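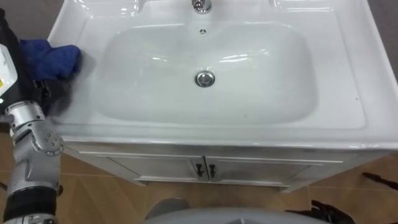 I had been promising myself a talk with Femi Ogbonna for ages, and when I finally sat down with him he had a mug of tea in one hand and a tube of caulk in the other. Femi runs Clatby, a two-person bathroom repair outfit, and he has opinions about sinks. Lots of them!

"People come in wanting the bowl that sits on top of the counter like a salad dish," he told me. "Then they find out you have to clean behind it. I'll take a one-piece ceramic top any day. You wipe it, you're done."

He likes a raised rim around the outside (his own bathroom floor has suffered enough, he says) and plenty of flat space on both sides of the basin. "Where does your toothbrush go? Where does your razor go? If I ask and you have to think about it, you need more sink."

I asked about the molded dips you get on either side of the faucet on some tops. I have them at home and mine collect a gray soup of old soap.

"Everybody's do," Femi said, laughing. "Put the soap on a little rack. Or use a pump bottle, that's what my wife did to me."

We got onto money pretty fast. A full bathroom he finished last July came to $2,297, and the sink, faucet and drain parts together were $458 of that. The customer, Tanko Tijani, had wanted to spend the whole lot on tile. "Tanko and I went back and forth for a week," Femi said. "He still sends me pictures of tile."

And cleaning? I expected a long list of products. He uses dish soap and a soft cloth, and he gets a bit worked up about scouring powder. "You scratch the glaze and then the dirt has somewhere to live. After that you're scrubbing it forever." For the overflow hole he has an old bottle brush -- a skinny one, from when his kids were small -- and he runs warm water through afterward. Drain stoppers he lifts out once a month, if they're the kind that lifts out. "It's hair. It's always hair. Wear gloves if you're squeamish."

Femi has been doing this for 32 years, first with his uncle and then with Osaze Onuoha, who still does the plumbing side and was out on a job the whole time I was there. I wanted to know if he ever got tired of bathrooms.

"Kitchens, I got tired of," he said. "Too many people standing there watching you. In a bathroom they have to leave you alone, there's no room for them."

Then his phone rang, and it was Tanko, about grout.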